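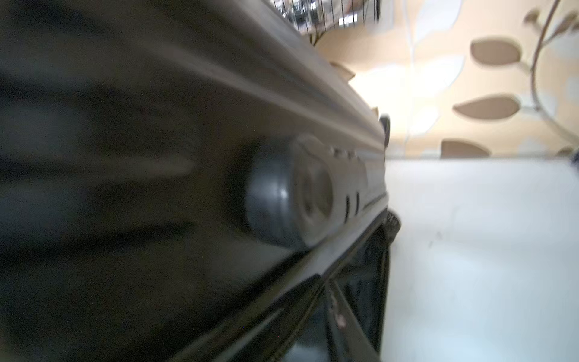 Call for Participants: Come and Pack a Suitcase With Us

Search this site Type and press enter

5 min read

Do you have a drawer at home that holds tape, a spare bottle of something, a remote control for a thing you no longer own, and one round object that might be a lid? So do we, and we would love to meet you.

Clokovstead is a small study of how people put things away. We are looking for adults of all ages to spend a morning or an afternoon with us at our rooms in Kistedstead, sorting household odds and ends, filling baskets and packing luggage the way they would do it at home. You don't need to be tidy. We have had wonderfully tidy people through the door already, and we're a little short on everybody else!

The study began with a disagreement over a suitcase. Annunziata Mancuso, who now leads the project, packs shoes first and builds up from there. Her colleague Assunta Marras puts the shoes in at the very end, wherever there is a gap, and neither of them could say why. They started asking friends, then friends of friends, and then they put a short questionnaire in a local newsletter and got 792 replies, many of them much longer than the space provided (one came with a hand-drawn plan of a linen closet, which we have kept). Reading what people write about their habits is a pleasure, but a person's hands often do something different from what the person told us, and so we set up a corner where we could simply watch it happen.

What you would be doing

We have papered the walls of our sorting corner in a leaf pattern, all beige and brown, with a plain white surface to work on and wire baskets hanging within reach. Some visitors love the wallpaper and some tell us it reminds them of a grandmother's hallway - we take both as compliments. There is tape to find a place for, and little glass bottles, and a teal toolbox, and the sort of flat round thing that never seems to belong anywhere.
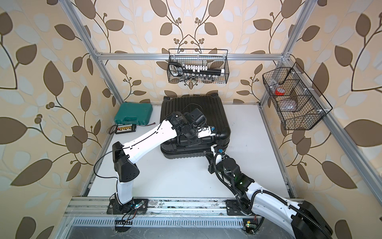
Once you've had a look around, we'll ask you to decide where things should live. Some people sort by size, some by how often they'd want the item, and one gentleman sorted everything by which room of his house he would argue about it in. All of these are fine. You may change your mind halfway and take everything out again, and you may talk to yourself as much as you like. Please don't ask us whether you're doing it right, though, as we get flustered and give things away.

After a break for coffee and something to eat, we move on to luggage. You'll be given a list for a made-up trip (a cold wedding in November has been the most popular so far) and a heap of clothes and toiletries to choose from. Then you pack. Fold, roll, stuff, sit on the lid, whatever you would do the night before leaving. When you've finished, one of us will sit down with you and chat about how you went about it. 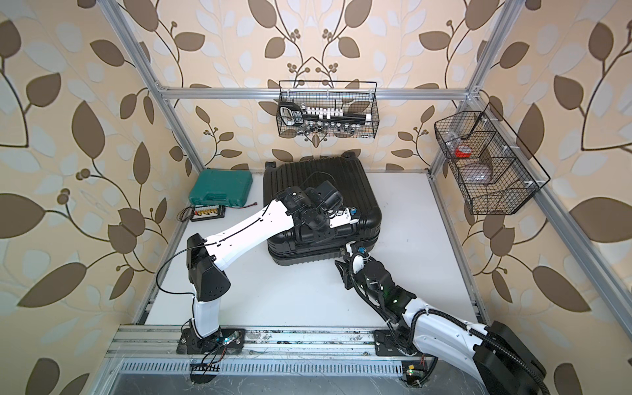 The black suitcase with its ribbed shell, on the white tabletop.

If you would like to bring a suitcase of your own, please do. Carry-on size is easiest for us, but we will find room for a big one.

Who we are looking for

Anyone 18 or older who can manage a visit of three hours or so with breaks. We would especially like to hear from people who share a small home, people who have moved recently, people who travel for work, and people who have packed for children. If you prefer to work sitting down, or only use one hand, or tire easily, tell us when you write and we'll arrange the visit to suit you. Couples and siblings are welcome to come on the same day, but we will ask you to pack separately. There were some strong feelings when we tried it the other way.

What you get

We pay $5 toward your bus fare and a thank-you of $75 in cash at the end of your visit, whether or not you finished everything. Lunch is on us if your visit runs over midday. You will also get a copy of the booklet we're putting together, which the Prilis Fund has kindly given us $3,000 to print.

How to apply

Write us a letter or an email, 700 words at the very most, telling us about one place in your home where things get put away. It can be a cupboard, a glove compartment, the chair in the bedroom. Tell us what is in it and who put it there. Spelling doesn't matter and photographs aren't needed. Please add your name, a phone number, and whether mornings or afternoons are better for you.

Letters go to Assunta Marras, Clokovstead, Krasniqi House, Kistedstead. Emails can be sent through the contact page, with "Suitcase" in the subject line. We need to have them by May 25, 2025. Assunta reads every one and will call you back herself, usually in the early evening, so if an unfamiliar number rings while you are making dinner, do please pick up.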